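Bench notebook, finishing corner
March 20, 2024

Tabletop for the Gorken order, day three on the bench

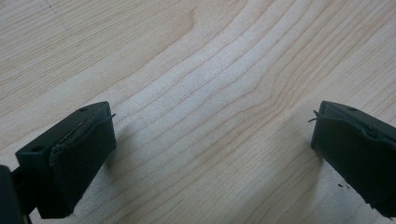
Went over the top again this morning before deciding on another coat. The grain is the whole reason the customer picked this board, so I want it to stay pale. Long curved bands, tight through the middle, opening out again to the right. The lines are thin and not much darker than the wood around them. Any finish with color in it will muddy that, and the Skavo oil we used on the October shelves is out for the same reason. Those went yellow by Christmas.

There is a faint gray line near the upper left. Could be pencil, could be a scratch. It runs across the grain and is hard to find unless you know where to look. Plan is to try a clean eraser first, then a damp cloth, then leave it alone overnight and look at it in low light from the window side. If it is a scratch it will need 320 by hand along the grain, and then that whole end gets another coat so the sheen matches. Do not spot sand it with the block. We did that on the Zukley desk and had to redo the entire surface.

Sheen. The top throws a bright band on the diagonal when the light is on it, and the grain washes out there. I moved the lamp twice and the band moved with it, so I am putting it down to reflection and not to uneven finish. Still want to check it with the overheads off. If the customer asks for less shine we can knock it back with a gray pad and wax. I would like to get their answer before the next coat goes on.

Sizes, for whoever cuts the base: top is 162 cm long and 81 cm wide after final trim. The order sheet still has the old length on it, so go by this page. Overhang is 3 cm on all sides. Slots for the fasteners run across the width so the top can move. Round the underside edge before the base goes on, it is a pain to reach afterward.

Fasteners: bag of 32 from Heiskanen came in on the same delivery as the glue. Tried one in a scrap of the same board with the short screws, no poke-through and it pulled down flat. The longer screws in the blue drawer are too long for this top. I put tape over that drawer.

Sample offcuts are on the shelf over the sink, marked on the back:
A - water-based, two coats
B - water-based, three coats
C - hard wax, one coat
D - bare, sanded only

A and B look the same to me from standing height. B feels a little smoother. C is warmer in color than I expected and brings up the pinkish streaks more than I want. Left coffee on A and C for an hour. A wiped clean. C kept a ring, light, but it would bother me on a table people eat at.

So staying with the water-based. Whether the top gets one more coat depends on the gray line.

To do
Eraser and damp cloth on the line, upper left
Look at the sheen with the overheads off
Ask Gorken about gloss
Correct the length on the order sheet
More 320, we are down to the last few sheets
Keep clamps and tape off the top. Use the blanket if something has to be set down.

Glue brushes are soaking in the small tub. Please don't dump it, I need them for the base.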